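Geum cell

The Geum cell is a simulated tabletop robot cell in the Zoltaseo project, used to practice grasping and moving household objects. I've kept the cell running for two years now, so this entry is mostly mine, and it leans toward the parts I get asked about most (which is to say, the setup and the things that break).

Layout

The cell has one white arm, a two-finger gripper and a big plain white tabletop with a second table behind it. Walls are light gray and bare. People keep wanting to add shelves and posters, and I keep saying no, because every extra surface slows down the render and I'm the one who hears about it! The objects come from a shared library called Wata, which holds 944 models at the moment. Most of them are kitchen things, fruit, balls and small tools.

Setup

Load the arm first, then the tables, then the objects. If you do it the other way around the objects spawn before there's anything under them, and you'll spend your Tuesday wondering where the apple went. Once everything is in, let the physics settle for 300 steps before you send the arm anywhere. I used to skip this and got balls that crept across the table all by themselves.

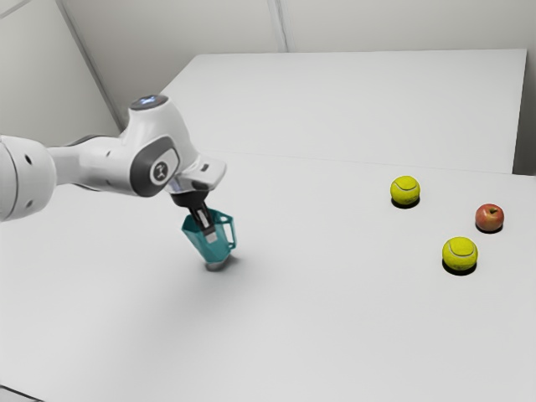 The gripper has its own settings file, and that's where I'd look first when something goes wrong. Closing force is set to 18 in the file's own units. Go much higher and thin-walled objects start to jitter between the fingers, go lower and they slide out on the way up. Friction on the finger pads is a separate number, and please change only one of the two at a time, or you won't know which one fixed it.

Upkeep

Looking after a simulated cell sounds like no work at all, but there's plenty. Collision shapes go stale whenever somebody updates a model in Wata and forgets to rebuild the shape that goes with it. Handles are the worst for this: a rebuilt handle sometimes comes back filled in, like a solid lump. I run the Fukon checker over the library at the start of each month, and it flags most of these.

Joint limits also need a look after every update of the arm model. In September the wrist limits got reset to their defaults and the arm folded into itself on the first reach. I put the old limits back by hand, and they now live in a separate file that the update can't touch.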